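Prudano is a puzzle video game for mobile devices, developed by the independent studio Jovidbridge and released in September. The player guides a small ferry through the canals of a flooded town called Pridodville, collecting passengers and returning them to their home docks before the tide changes. The game is played with one finger and is designed for short sessions.

The original release contained 36 levels, arranged in order of difficulty. A later update raised the total to 44 and added a map screen from which completed levels can be replayed.
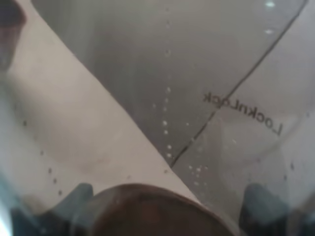

Can Prudano be played without an internet connection?

All of the levels are stored on the device and can be played offline. A connection is needed only to download updates and to view the weekly score tables.

Each level begins with the water at its lowest point. The tide rises one step after every move, opening some canals and closing others under low bridges. A passenger left waiting when the last bridge closes ends the attempt. Players may take back up to 2 moves per level, a limit that was not present in early test versions. 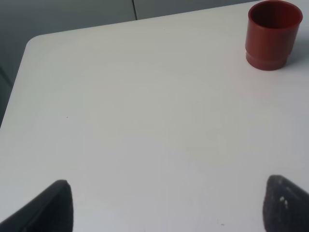 Bonus levels follow different rules. The tide is replaced by a timer of 30 seconds, and the ferry cannot stop between docks. Scores earned in these levels count toward the weekly tables but are not required to finish the main game.

Development began as an internal project at Jovidbridge under the working title Jasińska, the name of the canal street used in the first playable level. The street remains in the finished game as the opening area. The studio chose a paid release without advertising or in-game purchases.

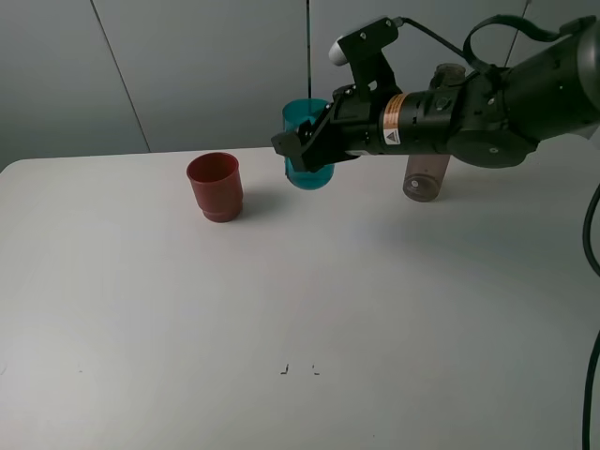
The update that added the new levels was issued on Tuesday, June 25, 2024. It also introduced larger text, a left-handed layout and an optional color scheme that marks docks with shapes. Saved progress from the original version carries over automatically.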